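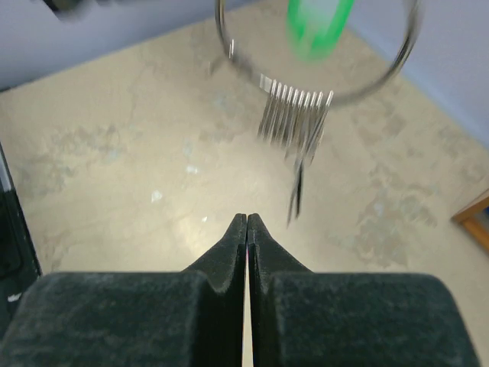 Keys and Key Rings: Frequently Asked Questions

Applies to all units at Brodham. Last revised Apr 2, 2023. Send corrections to Menaka Sheikh at the key desk.

Issue and return

How many keys can I have on one ring?
The large rings take up to 31 standard cylinder keys before the split starts to open under load. Past that point, ask for a second ring. Do not add a carabiner to make more room.

Can I use my own ring?
Yes, for keys issued to you by name. No, for shared sets. Shared sets stay on the ring they were issued on, including any tag or marker attached to it, and go back to the desk in the same state.

Where do I return a shared set?
At the key desk during open hours. Outside open hours, use the drop slot to the left of the desk door. The slot accepts rings up to the large size. If the set jams, leave it and call the duty line. Pushing it with another key has bent two blades so far.

What happens if I return a set late?
The set shows as overdue the next morning and you get an email. After the second email your unit supervisor is copied. There is no charge for lateness.

Is there a deposit?
There is a deposit of 200 per shared set for outside contractors only. It is returned when the set is checked in complete. Staff pay nothing.

Can I pass a set to a colleague without going through the desk?
Only if you both sign the transfer slip kept in the unit office. The slip has to reach the desk the same day. Without it, the set remains on your record.

Markers and tags

What do the colored markers mean?
The color gives the zone and nothing else.
Green: ground floor and yard
Blue: upper floors
Red: plant rooms
White: vehicles and trailers
A marker does not show which door a key opens. For that, use the stamped number and the key register.

Why is the door number not written on the tag?
A lost ring with a door number on it means a lock change. A lost ring without one usually does not. Please do not add labels, tape or pen marks, including abbreviations that seem obscure to you.

My marker has come off. Can I tie it back on?
Bring it in. Markers are attached with a crimped loop, and string or wire wears through in a few weeks on a set that is used daily. The desk does it while you wait.

Can I get a different shape of marker for the same zone?
Yes. Both flat and cylindrical markers are stocked. Cylindrical ones are easier to find in a bag and worse in a trouser pocket. State your preference on the request form, box 4.

Rings

Which ring sizes are stocked?
Small, medium and large, all steel split rings. Small is for one or two keys. Medium suits most personal sets. Large is used for shared sets and hangs directly on the wall hooks in the unit offices.

How do I add a key to a large split ring?
1. Find the end of the coil and turn it toward you.
2. Open the gap with the ring tool from the unit office. A staple remover works on small and medium rings but slips on the large ones.
3. Slide the key bow into the gap, then remove the tool.
4. Rotate the key through the full coil until it moves freely.
5. Pull the key outward once. It should not catch.
If it catches, the key is sitting between the two turns. Continue rotating in the same direction.

When should a ring be replaced?
Replace it when any of the following applies:
The gap stays visibly open with no tool in it.
A key can be pulled off without rotating it.
The ring no longer sits flat on a table.
There is rust on the inner face.

Can a stretched ring be bent back?
It can, and it will open again sooner than the first time. Replacements are free, so there is little point.

Keys

A key turns stiffly. Should I oil the lock?
No oil. Oil collects dust and the cylinder gets worse over the winter; most of the December call-outs are for cylinders that somebody has sprayed. Use the dry graphite pen from the unit office, one short puff, then work the key in and out several times. If it is still stiff, report it.

How do I tell a worn key from a worn lock?
Try the spare. If the spare turns cleanly, the issued key is worn and will be recut from the code, never from the worn copy. If both are stiff, the cylinder is at fault. Note which you tried when you report it.

Can I have a copy made in town?
No. Registered blanks cannot be cut legally without the card, and unregistered copies put extra wear on the pins. Yasuo Minami holds the cards for the yard and plant rooms, and Haruna Hirano those for the upper floors.

The key has snapped in the lock. What now?
Keep the bow and anything else that came away. Do not try to extract the blade with glue. Call the duty line and leave the door as it is, open or closed. If the door is a fire exit, say so first.

How should keys be cleaned?
Wipe with a dry cloth. For sticky residue use isopropyl alcohol on the cloth, then leave the key to dry fully before it goes back in a cylinder. Do not put complete sets in an ultrasonic bath, as the print on the markers comes off.

Lost and found

I have lost a set. Who do I tell?
Call the duty line at once, at any hour, on extension 3650. Give the set number if you know it, the zone color, and the last place you used it. Takeshi Sakamoto decides whether cylinders are changed.

I have found a set and do not know whose it is.
Hand it in at the desk or use the drop slot. Do not post a photo of it on the notice board or in the chat groups. A key can be cut from a clear photo of the blade.

I reported a set lost and then found it. Can I go on using it?
Not until the desk has reactivated it in the register. If the cylinders have already been changed, the old keys are withdrawn and you will be issued a new set.

Audit

How often are shared sets checked?
Twice a year. Itsuki Hosoda sends the list to each unit a week in advance. Every set on the list has to be on its hook or signed out on the day.

What is checked?
Set number, number of keys against the register, marker color, and ring condition. Personal sets are checked only when you change units or leave.

A key on my set is not in the register. Should I take it off?
Leave it on and report it. It is usually a key from before the register was set up, and the desk will test it against the old cylinder list.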